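Sim demos for bimanual tabletop: how much scene randomisation is too much?
Forum > Data and Training > Demonstration Collection
11 replies

tarn_offset
Original post

We are building a set of teleoperated demonstrations in simulation for a two-arm platform. The task is simple pick and place on a table, one object per episode, with the other arm parked. The target is 2000 accepted episodes across 200 room variants, so ten per room.

Rooms come out of a generator called Rillent, which swaps wall, floor and table textures and drops in distractor objects. My problem is acceptance rate. Operators are throwing away far more episodes in the busy rooms than in the plain ones, mostly missed grasps on small flat items. I am wondering whether to cap the texture variation before we go any further.

Control is at 40 Hz, logging joint positions, gripper state and the head view. No depth.

mullion7

What does the operator see? If they are driving from the same head view you log, then the busy rooms are harder for them for the same reason they are harder for the policy. That is a problem with the operator interface and should be fixed there. Leave the data alone.

tarn_offset

Same view, yes. We did that on purpose so the operator can't use information the policy won't have.

gritbin

I disagree with mullion7 to a point. We collected on Prandar last year with a separate clean view for the operator and ended up with demonstrations that made no sense from the logged camera. The arm would go straight to something half hidden behind the robot's own body. The policy learned to reach for that part of the table whatever was on it.

Can you post one of the rooms you mean?

tarn_offset

One of the bad ones, right arm active, left arm parked:

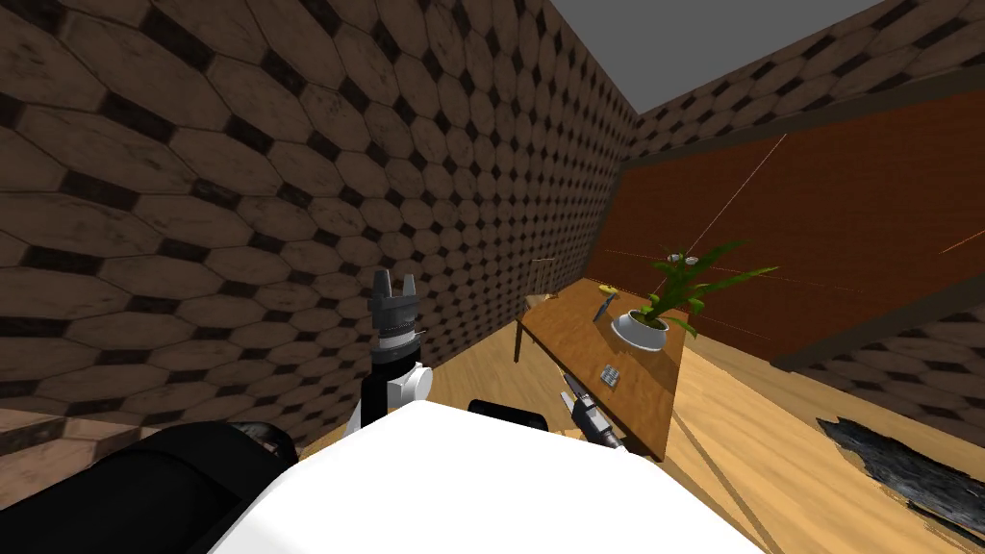

Busy-wall variant, head view. Small grey item at the near end of the table, plant and hand tool as distractors.

Reject rate in that group is the worst of any. The hexagon pattern is on both walls and the table is close in colour to everything behind it. Operators say the far end of the table is difficult to place in depth.

mullion7

The walls are not what I would worry about there. The body takes up a great deal of the lower part of the view and the lower end of the working arm is hidden by it. Your grasp is going to happen right at the near end, and that is where you have least to look at. Move the table back or tilt the camera down, then measure again before touching the textures.

sedgeline

Agree on the body. Also, the parked arm is up in the air in front of the wall. Is that the same pose in every episode? If it is, the network can treat it as background. If operators leave it wherever it was, you have another source of variation and you should be logging it as such.

tarn_offset

It is meant to be a fixed pose with a small random offset at reset. I will check that the offset is being applied. Joint positions for both arms are logged either way.

Moving the table back costs us reach at the far end. Tilting the camera means it stops matching the real mount, and the real mount is not going to change.

kelp_and_cable

I would keep the textures. The whole reason for paying for 200 rooms is that the policy stops caring about walls. If you drop the ugly ones you have trained it to care about walls again. We had a set where someone tidied the scenes for the operators' comfort and it fell over the first time the real bench got a patterned cloth.

gritbin

Keeping them is fine. Keeping them at ten accepted episodes per room, with no limit on attempts, is the part I would question. In a hard room the accepted ones are the episodes where the object spawned somewhere easy. So your hard rooms contain only easy spawns and nothing in the metadata tells you. Log the rejected spawns too.

tarn_offset

That is a fair point and we don't do it. At present a rejected episode is deleted along with its seed.

gritbin

Stop deleting them tonight. Seeds are a few bytes each.

mullion7

Seconded. And store the reason code. We use four: missed grasp, dropped, collision, operator abort. Goodwin's exporter has a field for it already if you are on that, though it truncates anything longer than one word.

sedgeline

On the flat items specifically: what is the collision geometry? If a thin part uses a convex hull with the default margin, the fingers may touch it before they appear to on screen. The operator then closes early and it looks like a depth perception fault. I would test one object in a plain room with the margin reduced.

tarn_offset

Default margin on everything. Henell sets it on import and I never changed it.

kelp_and_cable

Then I would fix that first and ignore the rest of us for a week.

tarn_offset

Update, September. Margin reduced on the thin items, seeds and reason codes now kept, parked-arm offset confirmed working. Nothing changed in the textures or the camera.

Acceptance in the plain rooms is now 90 per cent. Busy rooms have come up as well but are still behind, and nearly all the remaining rejects are missed grasps at the near end. So mullion7 was probably right about the body getting in the way. I am going to restrict spawns near the front edge for half the rooms and leave the other half as they are, then train on each half separately.

mullion7

Keep the total episode count equal between the halves or you will be arguing about it in here until spring.

gritbin

Still think restricting spawns is the wrong fix. The real table will have things at the front edge. Post the comparison when you have it.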